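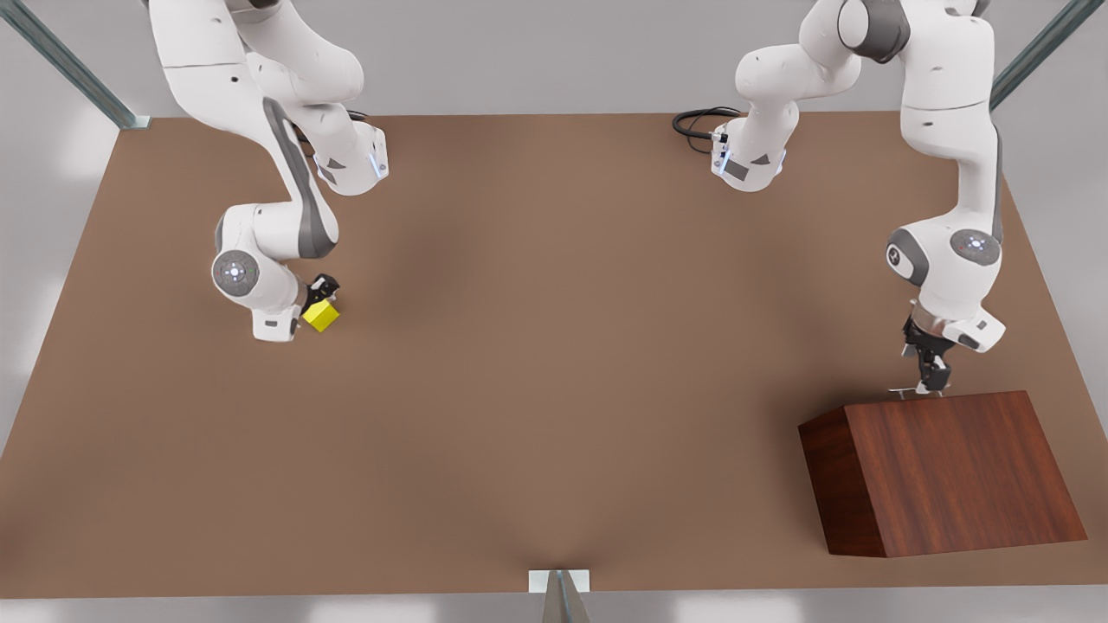
# Two-Arm Manipulation, Unit 2: Block Tasks in Simulation

Course handout, July 2025. Prepared by Marisol Achterberg. Lab sessions are with Soledad Escobedo.

## Before the lab

Please install the Zevulgate package from the course page and open the project called `cornetti_table`. It needs 13 minutes to build the first time. After this it starts quickly. If the build stops with a message about the license, write to Soledad and do not reinstall.

## Left and right

We always name the arms from the side of the robot. When you look from the front, the right arm is on your left. In last year's reports many students mixed this, and then the joint values in their tables belonged to the wrong arm. Write `R` and `L` in all log files, also in your comments.

## The task

The scene has a small yellow cube and a larger wooden block in the form of a trapezoidal prism. The right arm works with the cube, the left arm with the block. Your program must:

1. Grasp the cube with the right gripper and lift it from the table.
2. Move the left gripper over the block, fingers pointing down.
3. Close the left gripper only when the right arm has stopped.
4. Put the cube on the narrow top face of the block.

Step 3 is a rule of this course. Later, in Unit 4, both arms may move together.

## Notes on grasping the block

The large face of the block is sloped. If the fingers close on it at a bad angle, the contact force has a part that pushes the gripper upward, and the block slips. Compute the normal of each face before you choose the grasp. A drawing on paper is enough, but it must be in the report.

For the cube this is easy, because opposite faces are parallel. Use it to test your closing speed first.

## Data

The practice set has 3,065 recorded trials, and 1,095 of them are kept for testing. Do not tune your parameters on the test part. The object poses are given in the table frame, the gripper poses in the frame of each arm base, so you have to transform one of them.

## What to hand in

- Your code, with the two log files
- The drawing with the face normals
- One page about a trial that failed and what you changed after it

Work in pairs. Both names must be on the first page.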